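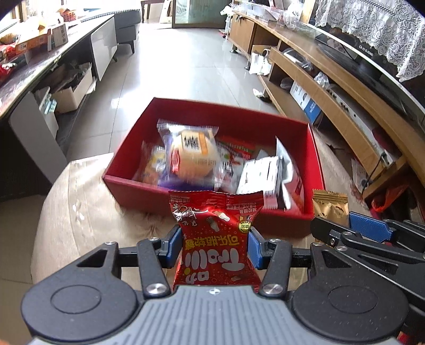

Wulan Ismail records "Fullanine" at low volume

29 Jul 2025

The second album by songwriter and producer Wulan Ismail runs nine tracks and was made almost entirely with one nylon-string guitar, a drum machine and a four-channel mixer. It is called Fullanine and comes out on the Stolleck label, first as a download and then as a pressing of 239 vinyl copies.

Ismail began tracking in February in a rented room in Fletby. The walls were thin, so she sang close to the microphone and kept the drum machine off the speakers. Most vocals are single takes. Tempos stay between 60 and 83 beats per minute, except on "Sumampouw," the fifth track, which moves up to 100 for its last verse.

Ningsih Mandagi mixed the record and plays bass on four songs. She used very little compression and left the room noise in. "If you cut the hiss between phrases, the ear hears the cut," Mandagi says. The bass was recorded direct and sent back through a small guitar amp, which gives it a narrow, slightly boxed tone.

Side two is the stronger half. The harmony parts are lower in the mix there, and the guitar is doubled an octave down. The closing song fades before its final chorus. Ismail says a longer version exists and will be played live, with Mandagi on bass and a second guitarist still to be named.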